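# The league wants your weekends

Every few years somebody decides that club field hockey needs a bigger stage. This time it is the Drallaner Series, a traveling league that would put the top sides from Etberg, Nam and Preltton on the road for 29 weekends, starting in August.

The pitch is handsome. Home and away matches, streaming, a share of the gate. What it doesn't say is who pays for the buses. Etberg drew about 56 paying fans to its last home match, and a ticket there costs less than a sandwich. I have read the budget twice - all two pages of it - and the travel line says "to be confirmed." 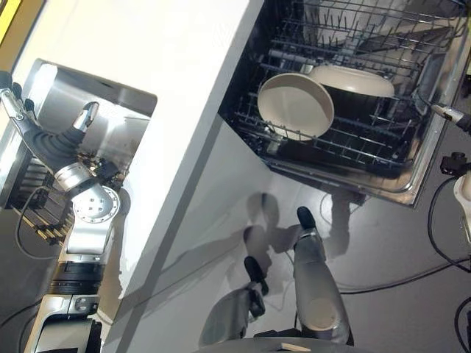

One Preltton defender told me the players would sign tomorrow if the matches were closer together, and that most of them can't get that much time off work. She liked the idea of better opponents. She did not like hearing that she would have to buy her own second uniform.

Organizers point to the TV money. There is no TV deal. There are "talks," which in this sport can last longer than the league they are meant to pay for. The last regional series folded after 3 rounds, with umpires still waiting on their fees.

Nam has asked for a shorter trial season. Drallaner hasn't answered, but the sign-up form is already online, and the deposit is nonrefundable.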